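Two months in the small apartment

10/4/26

I said I would write something once the boxes were gone. They are gone except for one, and that one is tax papers, so it doesn't count.

For anyone who missed the last few posts: in August I moved out of the house on Furness Road and into an apartment in Kornavau. The house had three bedrooms, a basement, and a garage I used mostly for things I was going to deal with later. The apartment is 700 square feet with one closet of any size. I had lived in the house for 16 years.

Several people wrote to ask how I decided what to keep. I didn't have a system. I tried one in February, when I first started thinking about selling. I bought colored stickers and went around the living room putting green on the things I wanted and red on the things I didn't. By the end of the afternoon almost everything was green. I took the stickers off, and a few of them pulled the finish off a side table, so the side table went.

What worked better was measuring the apartment. Manaia Pearce, who lived across the road from me on Furness, came along with a tape and a pad of graph paper, and we wrote down every wall, the height of the windowsills, and the distance the doors swing. After that a lot of the deciding was done. The big sofa was too long for any wall. The dining table would fit, but only if I gave up on opening the oven all the way. My mother's dresser fit between the bedroom window and the corner with an inch to spare on each side, so it came.

Measure the elevator too, if you have one. I did not, and the mattress had to go up the stairs.

Books were slower than furniture. I had them in four rooms and kept finding more. I ended up going shelf by shelf and asking if I would pay to have a particular book carried up to the second floor, and since I was in fact paying for that, it was an easy question to answer. Cookbooks I was harder on. I have cooked out of the same three for years. The others I liked having, but I had mostly read them in bed. I kept one of those and gave the rest to the library sale.

The kitchen is where I got it wrong. I packed it last, tired, and I packed everything. When I opened the boxes at the new place I had four colanders. I had two jars of ground cumin and one of whole, all open. There were vinegars I could not remember buying. The new kitchen has a counter on one side only, one drawer wide enough for silverware, and cupboards that stop well short of the ceiling, so everything I brought had to be looked at again, standing up, with nowhere to put it down.

I went through the seasonings first, on the theory that they were small and would go quickly. It took most of an evening. I threw out whatever had gone gray or had no smell left. Then I put together the things I reach for at nearly every meal, and it was not many. Soy sauce, salt, pepper, a chili sauce, sesame oil. They live on a tray now, next to the stove, and the tray goes to the table when I eat and comes back after. The rest is in a shoebox in the cupboard, and so far I have opened the shoebox maybe once a week.

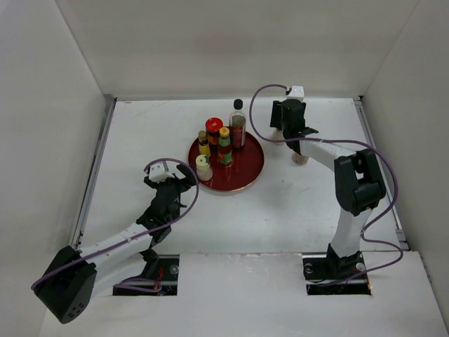 Condiments grouped on a round, dark red tray.

I would recommend a tray to anyone with a short counter. It takes one trip to clear and you can wipe under it. Mine came from the closing sale at Steinbach, the housewares store that used to be by the train station, and it had been holding mail for years.

Pots and pans I got down to five, then four after I burned the small one. I miss the stockpot a little. There was no cupboard it would go in, and I wasn't willing to store it in the bathtub, which is what Saskia Hapeta does with hers. She lives on the floor above me and has been in the building for 11 years, and she has been useful about things like this. She told me which of the laundry machines leaves clothes soaking, and that the heat comes on in the middle of October whether or not you want it. She also told me to put felt under my chairs, and I took it as the hint it was.

Some things I didn't expect.

I clean more often but for less time. In the house I used to set aside a morning and be annoyed all through it. Now I vacuum the whole place from one outlet. The cord reaches everywhere except behind the bed.

I hear a lot more. The house was set back from the road and I had got used to hearing the refrigerator and not much else. In the apartment I can hear the bus, the door downstairs, and somebody practicing the clarinet in the early evening, the same piece, a bit better than in August. The first two weeks I slept badly. After that I stopped noticing the bus, though I still notice the clarinet.

I buy less food at a time. The freezer holds about a third of what the old one did, and I can walk to the grocery store, so I go every other day and carry one bag. I thought this would be a nuisance and it has turned into the part of the day when I talk to people. I do throw out less lettuce.

The money side, since a couple of you asked. Heat and electric have been up to half of what they were, but it was a warm September and I will know more in the spring. I pay a building fee I did not pay before. I no longer pay for the gutters, the mower, or the man who came about the raccoons. I think it comes out ahead but I haven't sat down with it properly – the papers are in the box I mentioned.

There are things I would do differently. I would not have rented the storage unit. I took it at the Kineo place out by the highway for what I told myself was one month, and I put the good dining chairs in it, the Christmas boxes, a lamp, and a bicycle I haven't ridden since my knee. I am still paying for it. Manaia has offered to take the chairs, and I have said yes twice and then not driven out there. I'm going next week. The Christmas boxes I will bring back and go through on the floor. The lamp I don't even like.

I would also have taken more pictures of the house before it was emptied. I have plenty of birthdays and dogs, but very few of just the rooms. I wanted to check what color the back hall was the other day and couldn't find one picture with that wall in it. I think it was a kind of green.

People ask if I miss it. I miss the garden in the mornings, and I miss having a door to the outside that was only mine. There is a balcony here, deep enough for a chair and 2 pots if the chair faces sideways. I have parsley in one of the pots and it is doing fine. The other one has a rosemary plant that Saskia gave me, and I'm not sure about it. If anybody knows whether rosemary can stay out in a frost in a pot that size, please leave a comment. The balcony faces east and gets wind.

Next post will be about the hallway shelves, if they ever arrive.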